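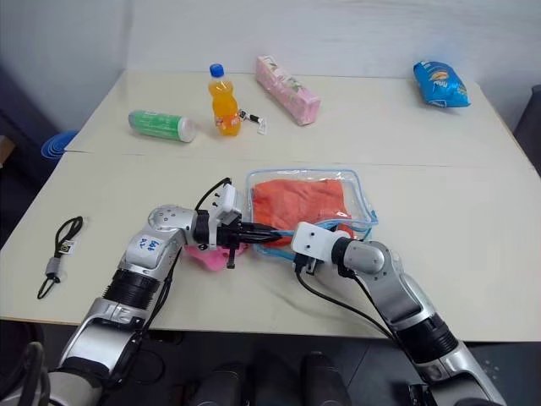
Urkivent two-arm packing kit: gallery

Urkivent is a tabletop kit from Nuvley with two arms, a gripper on each and a camera module over each wrist. We are reviewing it for small packing jobs, mainly soft goods that go into reusable pouches. The page covers the pouch task. Katherine Valderrama wrote the task list and Stijn Hermans did the setup.

Zipper side

The pouch is clear plastic with a light blue zipper edge, and the orange cloth is in it. The left gripper has the zipper edge between its long, narrow fingers. Thin edges like this are a fair test of a gripper – many kits we have tried can't hold one at all.

Cloth and opening

One arm holds the pouch by its edge and the other handles the cloth at the opening. The cloth is crumpled, and part of it hangs below the fingers.

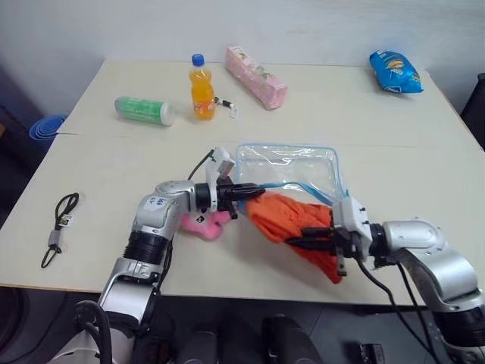 Soft fabric is the main reason people ask us about two-arm kits. Nuvley rates each arm for 9 hours of use a day, and the review unit comes with 25 stored tasks. Setup took us around 7 hours, most of it spent on the arm mounts.

The other items on the table – the drink bottle, the snack bag, the pink floral box – are for later tasks. Bart Van Dijk will add those pictures in May.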